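Speaker notes – Madau desktop arm kit
Desta Chala, February 13, 2021

Slide 1. Start with why I'm giving this talk. Sestdale sells the Madau as a kit for schools and small labs. I built one and have been using it for pick-and-place practice. I paid for it myself, so say that early.

The kit took me 12 hours to build. Most of that was wiring. Pause before the next slide.
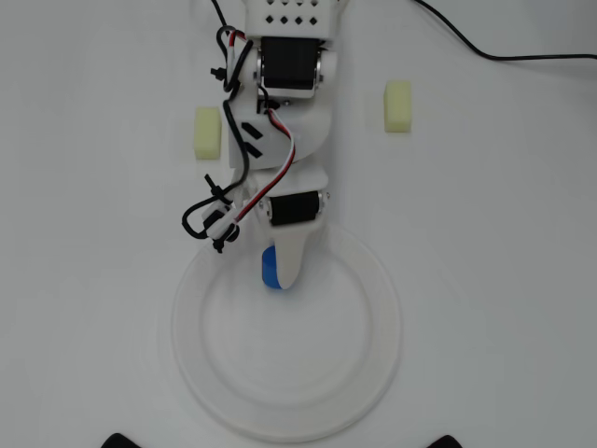 HARDWARE

White plastic links, black servos, cables looped along the outside of the arm. Point out the zip ties. The manual is vague on cable length, so I left slack at the joints and I'd do the same again. If someone asks about enclosed wiring, the Curum arm has it and costs more.

The blue fingertip is rubbery. Sestdale sells spares in packs of 2 – order a pack with the kit.

Slide 3. The task. Foam blocks, a red cube, a blue cylinder and a white plate. The job I set is to get the small pieces onto the plate and leave the foam alone. A white plate on a white table is a hard case for the Wubshet vision software, which is why I picked it. Don't read the settings out loud, they are in the handout.

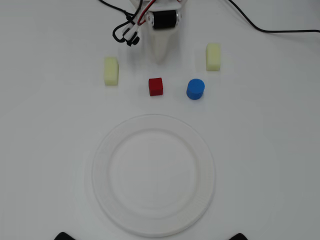

Calibration comes before any of this. Budget a full class period for it the first time. The software asks you to redo it whenever the arm is moved, and it does not save the old values unless you export them. I lost a set that way in June.

Slide 4. Let this one sit on screen while I talk about grip settings. Default closing force is too high for foam. Mention that the setting is buried 2 menus down.

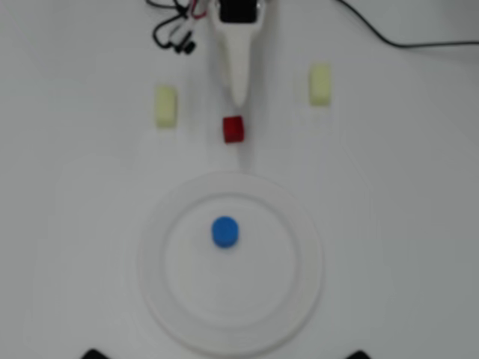 Madau kit with the blue cylinder on the plate and the red cube on the table.

Slide 5. Who should buy it. Fine for a teacher with some soldering experience. I would not hand it to a beginner group without building it first. Support answers email but has no phone line.

Take questions. Handouts are by the door.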